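Posting a few notes from our student project at Larwood. Our team has until the end of August to record and label robot suturing runs on tissue. So far we have 220 usable clips out of 374.

Every clip gets watched by 2 people. Rhea Gatchalian marks when the needle enters the tissue and I mark when it leaves. If we disagree, we watch it again together. 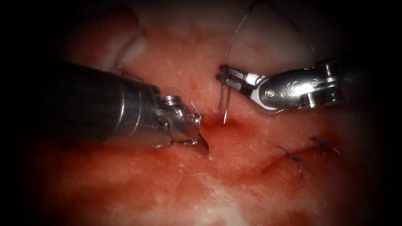

Needle going in. The blue stitches were already in place.

Labeling is slower than I thought. One stitch can take me 20 minutes if the needle is hard to follow. Thread is worse.

Remedios Macaraeg, our adviser, wants a separate label for any time the needle is out of view. We skipped that on the first batch, so 118 clips have to be redone. 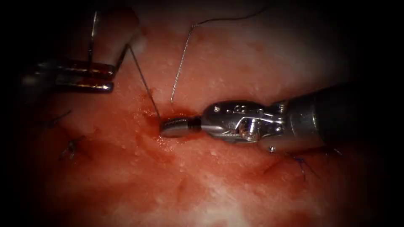

Jaw tip right at the entry point, no needle showing. This one gets the new label.

Next up is knot tying. We still don't agree on where a knot starts. Rhea says first loop, I say when the thread is picked up. We'll try both on a small set and compare.

If your club has labeled video like this, tell me what software you used. Ours crashes on long clips.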